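Planner won't go near the bin walls

Fotham, January 16, 2019

We pick mixed toys and cans from an open bin with a KUKA arm. Anything against a wall comes back as "no valid path", even with the planning limit at 2000 ms. Is it the sampler?

Sandrine Texier
Check your padding first. Ours was 14 mm on the bin mesh and nothing near a wall could be reached. We set it to 2 for the last part of the descent. The black object by the left wall would fail the same way.
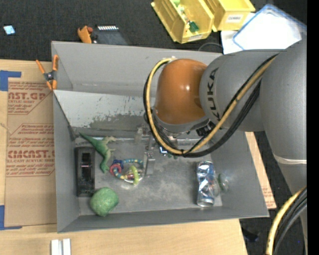 Jurgita Pētersons
Try another planner, worked for me.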